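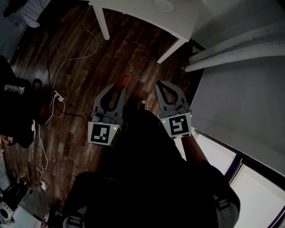 # About Loureiro

Loureiro is a small company in Lelbridge. We work on one question: can a machine do ordinary chores in an ordinary room yet? For most chores our answer is still no, and we publish the results either way.

Huguette Sabatier started the company after years of repairing packing machines at Dedska. Those machines did one job all day in one spot. A home asks for more. Chairs get moved, cables lie across the floor, and the thing you want to pick up is seldom where it was yesterday.

## How we work

Our staff do the chores first, using hand-held grippers. Each recorded attempt goes into a set we call Toston, which now holds 982 attempts. We will start the next round of training when it reaches 1,000.

## Where things stand

- Picking up one small, hard object from a clear floor: about 85 percent success.
- Clearing plates from a table: works at slow speed, with a person standing by.
- Folding blankets and clothes: not reliable.
- Coiling cables: 3 successes so far, all in May.

Shop-floor jobs such as sorting parts into bins go better, as the bins stay put. We take on a few of these each year, and they pay for the household work.

## Visits

We are open to visitors in the afternoon. Please write ahead and tell us which chore you would like to see tried.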